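Home | Health | Petitions | Local | Opinion | Contact

Questions we keep getting about the Tarby crisis line petition

Posted by Lakshmi Pai, updated in August

The petition asking the province to fund an overnight crisis line and a walk-in centre for Tarby and the townships has been going around for a while now, and my inbox is full of the same questions. I signed it. I also have doubts about it, and I'd sooner put both in one place than keep answering people one at a time in the grocery store.

What is the petition asking for?

Two things. First, a phone line answered locally between 10 p.m. and 8 a.m., when the clinic is closed and calls roll over to a switchboard in another part of the province. Second, a walk-in centre with 3 counsellors on staff, open seven days. The text also asks the province to "recognize the situation as urgent," which sounds good and commits it to very little.

Who started it?

Sharada Bangera, who taught at the high school for years and lost a nephew. She wrote the first version at her kitchen table and has been open about the fact that she'd never written a petition before. I've heard people say a political party is behind it. I looked and found no sign of that. Every page I've been shown was either hers or corrected in her handwriting.

How many people have signed?

At last check, 1,173. The goal printed on the sheets was lower than that, and then it was raised, which I don't love. If you set a target and pass it, say so and hand the thing in. Moving the line makes people wonder whether there's a plan for delivering it at all.

Does a petition make the province do anything?

No. A paper petition that follows the rules gets read out in the legislature by a member, and the government may owe a written reply. A reply can be four paragraphs of thanks. People should know that before they sign, and I don't think the folks at the tables have always been clear on it.

An online petition on a commercial site has even less standing. The website copies of this one may not be counted at all. If you signed online and you care about it being tabled, find a paper sheet and ask the person holding it whether you can sign that one as well. I've asked twice for a straight answer on double signatures and I'm still waiting.

What does the overnight service look like now?

You call the clinic number, you get a recording, and you press a button to be transferred. In the spring I asked for the wait times. The clinic sent me a page covering 28 nights, with an average and no breakdown by hour. An average is close to useless here. If most callers get through right away and one person hangs on the line until they give up, the average still looks fine.

The clinic's manager, Cristian Apaza, was polite about it and told me the hourly figures belong to the company that runs the switchboard, Zulton. Zulton told me to ask the clinic. I've written to both of them again.

Isn't there already an app?

There is. It's called Plodulis and the health district paid for it the winter before last. You fill in how you're feeling, and it offers breathing exercises and a list of phone numbers. Some people find it useful and I won't take that away from them. But the district keeps pointing to it when it's asked about staff, and an app with a list of numbers depends on somebody picking up at the other end. Cell service past the grain elevator is also poor enough that a good part of the township can't load it. 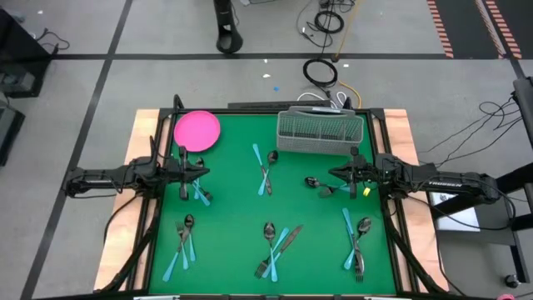

The district says 77 people used it in its first month. I asked how many used it in the sixth month and was told those numbers were "being finalized." They have been getting finalized for a long time.

Where would the walk-in centre go?

The petition names the old Ramasamy building on the main street. It has parking and a ramp, and it's been for lease long enough that the sign has faded. The trouble is that it's directly across from the rink, and a few people have told me they'd never be seen walking into it. That's a real objection and it deserves more than a shrug. A side entrance off the lane has been suggested. I haven't seen a drawing or a quote, and until I do I'm treating it as talk.

What would it cost?

This is where I have the most trouble. The petition doesn't give a figure. Sharada says it isn't the job of grieving families to prepare a budget, and I take her point. Still, the first thing any minister's office will say is that the request hasn't been costed, and then it goes in a drawer. Salaries, rent, overnight premiums, somebody to supervise - all of it can be estimated by people who do that for a living. Gangadharan Poojary, who kept the books for the co-op until he retired, has offered to rough something out. I hope he's taken up on it.

Would counsellors even come here?

Maybe not. The clinic advertised one position last year and it sat open for months. The petition treats money as the whole problem, and I'm not convinced. Housing is scarce and the last two people hired both drove in from the city until they got tired of driving. If the province writes a cheque tomorrow we could still end up with a nice office and a locked door. I'd like to see something about housing, or about training people who already live here, before the final version goes in.

Is it true the school is against it?

The school hasn't taken a position. One trustee said at a meeting that she worried about "drawing attention" to the subject. I understand the worry, since careless talk about suicide can do harm, and I've kept details about individual families off this page for that reason. Asking for someone to answer the phone at two in the morning is a different matter, and I told her so.

If you have so many doubts, why did you sign?

The overnight gap is real. I've called that number for a family member and listened to the recording. I can think the petition is vague and still think the people asking are right about the main thing.

When will it be handed in?

The last date I was given has gone by. I'm now told it will be on a Monday, once the sheets from the townships have been collected. I'll post it when I have it from two people.

Where do I sign?

Paper sheets are at the library desk, the feed store and the credit union. Print clearly and give your full mailing address - a post office box on its own may get your line thrown out.

What if I need help now?

Please don't wait on a petition. Anywhere in Canada you can call or text 988 at any hour. If someone is in immediate danger, call 911. If you're the one worried about somebody, you can call 988 about that too.

Comments (4)

Vitória Frade
Thanks for putting down the part about the rink. My son said exactly that and I thought he was making excuses.

G. Poojary
Offer stands. I need the clinic's current rent and what they pay for nights, and I can have a page done in a week. I'm not doing it on guesses.

townshipreader
Signed online in the spring and had no idea it might not count. A bit annoyed to be finding out from a comment page and not from the people who sent me the link.

Lakshmi Pai
@townshipreader The feed store had blank lines left on its sheet this morning. And still no word from Zulton on the hourly numbers.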